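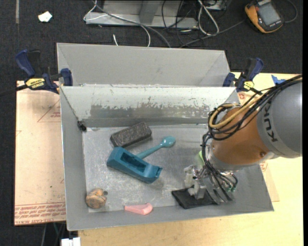 I held out for a good few years before buying a proper potting tray. My mother managed with newspaper on the kitchen table and so did I, and every spring I'd find compost in the cutlery drawer and blame the dog. Then in July my sister-in-law Mbali Moodley gave me a Keltimell metal tray for my birthday (the large one, bless her), and after five months of using it nearly every weekend I feel I can say something useful.

First of all, it's heavy. I can carry it from the shed to the back step on my own, but I wouldn't want to go any further than that, and if your wrists are bad I'd leave it in one place. The weight does mean it stays put when you're wrestling with a pot-bound geranium, and the high sides keep the compost in wonderfully well. I potted up 183 wallflower seedlings in it over two afternoons and hardly swept up at all!

It scratches, mind you. Mine was lovely and smooth when it came and now it looks as if I've been skating in it, mostly my own fault for using a metal trowel. I can't say I lose any sleep over that. What I do mind is the corners, where damp compost packs in and sets hard. An old toothbrush shifts it, but a more rounded corner would have saved me the bother, and I wrote and told them so. A very kind reply came back from a Dumisani Jacobs, who said he'd pass it on.

I did try the plastic Ninen tray as well, borrowed from next door. It's much lighter and rinses clean in a minute, but it bowed in the middle as soon as I tipped in a full bag of compost, and I kept having to chase it along the bench. For sowing a few seeds indoors it would be perfectly nice, and easier to store too.

So four stars from me, and I'd have given it five with better corners. Do dry it off before you put it away for the winter, and if you have a shelf that's deep enough, measure it first. Mine wasn't, and the tray is living on top of the chest freezer until I can talk my husband into moving the paint tins.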